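The Green T-Shirt Pile, and Other Things I Have Been Putting Off

November 11, 2025

I have been meaning to write about clothes for weeks now. I don't mean fashion (anyone who has met me will be laughing at the very thought), I mean the great heap of them that lives in our house and moves from chair to bed to landing and back again, like a rather dull relative who has come to stay.

It started in October, when my sister rang to say she was clearing out her loft and would I like some bags. I said yes before I had asked what was in them, as I always do, and by teatime there were bags all the way up our stairs. Old school jumpers, a dressing gown that must have been our dad's, and T-shirts, so many T-shirts. Some had come from the summer fair at Rundden, which we all used to help at when the children were small, and I sat on the bottom step and got quite weepy over a faded one with a hole under the arm.

Well, you can't sit on the stairs for ever. I made a cup of tea, cleared the table and decided I would do the lot properly, one thing at a time.
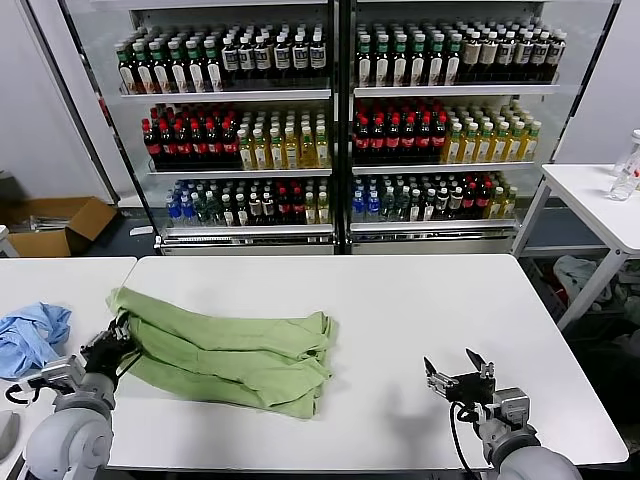
What I kept and what I let go

My rule was meant to be simple. If somebody in the house had worn it in the last year, it stayed. I broke the rule with the very first thing out of the bag, a corduroy pinafore that nobody here has fitted into since 2000 or so, and after that I was much stricter with myself.

Most of the jumpers went to the charity shop in Darna, where there's a lovely chap called Xolani Modise on the till who remembers everything you have ever brought in. He asked after the blue casserole dish I gave them two winters ago. It went to a young couple setting up their first flat, he said, and I was pleased about that all the way home on the bus!

The things too worn to pass on have gone in the rag bag, and I've promised myself a rag rug by spring. My gran made them with a wooden peg sharpened at one end, sitting with the hessian across her knees and the wireless on, and she never let us help because we pulled the strips too tight. I bought a proper rug hook from the market at Shek for £2, so now I have no excuse. If any of you have made one I'd love to know how wide you cut your strips, as every book I've looked at says something different.

Then came the folding. I was taught to fold a T-shirt face down, sleeves in first, then up from the hem, and I'm afraid I still can't put one away any other way. My daughter rolls hers. She says it saves room, and her drawers do look very smart when you open them, but I can never find anything in there when she asks me to bring her something down.

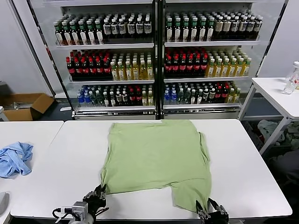

Face down, hem nearest you, then smooth it out before you start.

I did give the rolling a fair try, I should say. I did a whole drawer that way and lived with it for a fortnight, and the vests were fine, and so were the socks, but my good cotton tops came out looking as if I'd slept in them. So back they went to being flat, and I got the iron out, and listened to a very long play on the radio about a lighthouse keeper's wife. I missed the end because the phone rang. If you heard it, please tell me whether she went back to him.

The other big job has been shelves. We had been talking about putting some up in the back bedroom for years, and my husband finally measured the wall, and then measured it again when I pointed out he'd forgotten the skirting board.
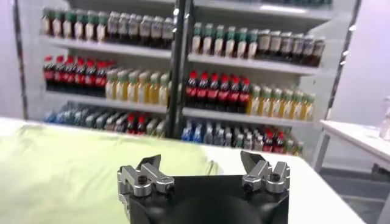 He wanted deep ones, I wanted shallow ones, and we settled it over a plate of cheese on toast by agreeing on deep at the bottom and shallow at the top. The wood has been ordered and should be here before the end of the month. Until then the folded piles are living on the spare bed under an old sheet, and the cat has been spoken to.

I still have one bag left, the one with the baby things in it, and I think I'll leave that until my sister comes over so we can go through it together. She's bringing her lemon cake. I'll put the recipe up here if she lets me, though she has said no every time I've asked so far.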